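Acta da reunião da oficina

Setembro
Redigido pelo secretariado da associação Clultstead

A reunião começou às 18h30, na sala do fundo, com os membros habituais e duas pessoas que entraram para a oficina este mês. Foi lida a acta anterior e aprovada com uma correcção: a compra de cartolina ficou a cargo do grupo da manhã e não do grupo da tarde.

1. Contas

O saldo da oficina é de 758 euros. Falta pagar a factura da Prantl, no valor de 60 euros, relativa a papel absorvente e panos. Foi decidido pagar até ao fim do mês. A proposta da Rumow para o fornecimento de tinta ficou em cima da mesa, porque o preço indicado não inclui o transporte. Vai pedir-se novo orçamento.

2. Mesas e arrumação

Discutiu-se outra vez o estado em que ficam as mesas no fim das sessões. Há quem deixe frascos abertos e material misturado, e o grupo seguinte perde tempo a separar tudo. Ficou assente o seguinte:

Os frascos pequenos ficam sempre dentro de um tabuleiro, em pé e com a tampa posta. Não se pousam frascos directamente na madeira. Depois da mancha de Junho foi preciso lixar um dos tampos e não há verba para repetir o trabalho.

As bolas brancas pequenas usam-se fora do tabuleiro, na parte livre da mesa, e voltam para o saco no fim. No inventário o saco tinha 100 e já faltam bastantes.

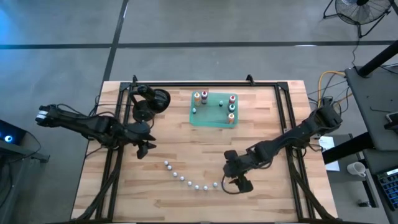 Foi proposto colar etiquetas nos frascos com o nome do conteúdo, uma vez que a cor da tampa não chega para os distinguir. Há tampas vermelhas repetidas e no armário encontram-se frascos com a tampa trocada. A proposta foi aprovada, com uma abstenção. As etiquetas serão escritas à mão, em maiúsculas, e coladas no corpo do frasco e nunca na tampa.

Uma das pessoas presentes perguntou se os tabuleiros podiam ir para a máquina de lavar da copa. Respondeu-se que não. Lavam-se à mão, com água morna, e secam no escorredor junto à janela.

3. Exposição na Uvura

A Uvura confirmou a cedência da sala de entrada para a mostra dos trabalhos. Cabem 26 peças nas prateleiras e as restantes terão de ficar em caixas, para troca a meio da mostra. As peças devem ser entregues secas e identificadas por baixo. O transporte será feito em duas viagens, por falta de carrinha maior.

Houve desacordo quanto à cobrança de entrada. A maioria entendeu que deve ser livre, com uma caixa para donativos à porta. Fica assim.

4. Outros assuntos

A torneira da copa continua a pingar. Já foi comunicado ao senhorio por duas vezes, sem resposta, e vai seguir carta.

Pediu-se que a chave do armário volte ao gancho depois de usada. Na semana passada andou três dias desaparecida e estava no bolso de um avental.

O pedido de mais uma prateleira para as tintas passa para a próxima reunião, quando houver medidas da parede.

A reunião terminou às 20h05. A próxima realiza-se no mês que vem, à mesma hora e na mesma sala.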